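Dünne Stoffe auf dem Holztisch zusammenlegen

Viele Leute falten ihre Wäsche auf dem Bett. Ich habe das auch lange so gemacht, aber die Matratze gibt nach und der Stoff rutscht mit. Auf einem Tisch geht es besser, wenn man ein paar Sachen beachtet.

Zuerst den Tisch mit einem fast trockenen Tuch abwischen und 2 Minuten warten. Auf lackiertem Holz sieht man Krümel zwischen der Maserung schlecht, auf hellgrauem Stoff sieht man sie danach sehr gut.

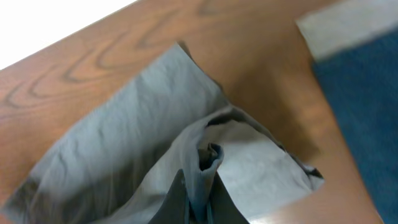

Dann suche ich zuerst die Ecken. Ein dünner Stoff dreht sich gern zusammen, und wer gleich an der Mitte zieht, macht die Falten nur fester. Also eine Ecke flach hinlegen, mit der Hand halten und von dort nach außen streichen – langsam, ohne Druck. Knöpfe und Reißverschlüsse nicht über den Lack ziehen.

Für die Breite nehme ich einen Streifen Karton von 16 cm. Damit werden alle Stapel gleich und passen in meine Kandow-Schublade, die innen nur 84 cm breit ist.
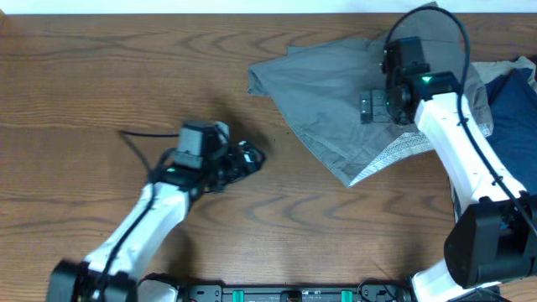

Das Glätten braucht zwei Punkte: einer hält fest, der andere bewegt sich. Bei großen Tüchern hilft ein Buch als Gewicht, aber bitte mit glattem Einband. Wenn der Stoff trotzdem knittert, sprühe ich wenig Wasser aus der Kevura-Flasche in die Luft darüber, nie direkt auf das Holz. Tropfen auf dem Lack sofort abtrocknen.

Taschen aus Stoff lege ich mit der Öffnung nach oben und drücke die Luft zum Boden hin heraus. Danach einmal längs, zweimal quer.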